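Old office PCs, second life - notes for talk, Jamholm library, January 17, 2020

Open w/ thanks to Leidy Apaza for the room. Mention coffee. Keep it short!!

Start: why keep an old desktop at all? Ask for hands. Most people have one in a closet.
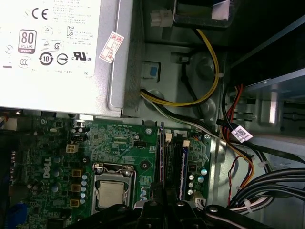
2 min read

Labels first. 80 PLUS Bronze = less power lost as heat. CE, UL = safety marks. Don't read them all out, just say "look for these". Never open the power supply itself. Say that twice.

Money part. Telon office was going to toss 15 machines. Maribel Bermúdez asked for them instead. New ones quoted at 1289 each, so pause here, let them do teh math.

What they're good for: homework, email, letters, family photos. Not new games. Somebody will ask about games.

Wipe the drive before giving away. Walter's story about the tax files (ask him first if ok to use).

Dell ones: search the model number on the case, manual is usually online.

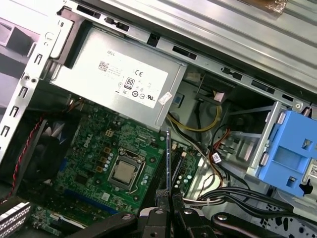 Before you give one away
- back up, then wipe
- unplug, blow out dust, outdoors
- write the login on paper, tape it inside the lid
- keyboard + mouse, poeple forget

Questions. Gerd has the sign-up sheet by the door.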